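Washing and Drying Small Knitted Items by Weight

Small knits hold more water than they seem to, and the outer surface dries well before the inside. Judging by touch leads to items being put away damp. The method below uses a kitchen scale and works for socks, hats, mittens and unstuffed knitted toys. Stuffed toys can be done the same way but take much longer.

What you need

A basin large enough for the item to lie without folding
A kitchen scale that reads in single grams
Two bath towels
A raised mesh screen (the Lalmont sweater screen is used at our shop in Donham; any flat mesh will do)
A no-rinse wool wash, such as Veton

Step 1. Weigh the item dry

Weigh before any water touches the yarn and write the number down. For a batch, weigh all the pieces together. The batch used for the numbers on this page weighed 297 grams dry.

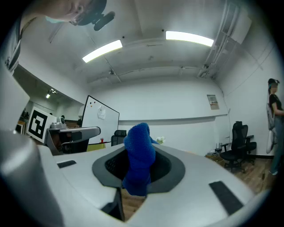

Blue knit with a soft, textured surface.

Step 2. Test for color loss

Wet a white cloth, press it against the inside of the item for a full minute, and look for dye. If color transfers, wash the item alone in cold water and skip the soak. Dark blues and reds should always be tested, including pieces that have been washed before.

Step 3. Soak

Fill the basin with cool water. Add the wool wash first and mix it in, then lower the item and press it under the surface until bubbles stop coming up. Do not rub or twist. Leave wool for some 8 minutes. Cotton and acrylic can stay longer without harm.
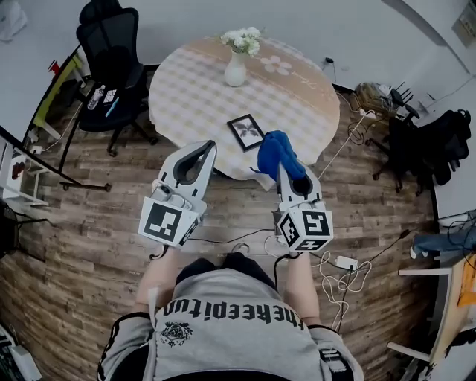
One reader wrote in to say that the soak time is too short for handspun yarn, and that tightly spun singles were still dry at the core when she cut a test swatch open. Her fix was to double the soak and press the piece under a second time halfway through. We have since tried it on handspun and would recommend it. For mill-spun yarn the time given above is enough.

Step 4. Remove water

Drain the basin with the item still in it. Press the item against the bottom, then lift it with both hands underneath so the wet fabric does not stretch. Lay it on a towel, roll the towel up, and press along the roll. Repeat with the second towel.

Step 5. Shape and dry

Set the item on the screen and pat it to its finished measurements. Ribbing should be pushed together. Keep air moving under the screen and keep it out of direct sun. Our drying room is held at 66 degrees.

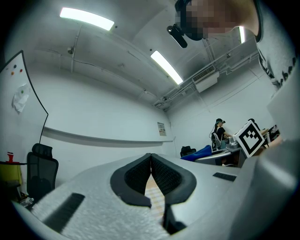 Turn the item over once the top feels dry. Toes, thumbs and double-thickness brims are the last places to dry, so open these up by hand when you turn it.

Step 6. Weigh again

Start weighing when the whole piece feels dry. The item is ready when the reading is within 3 grams of the dry weight and does not drop further over the next hour. In a humid month such as August it may settle slightly above the starting number.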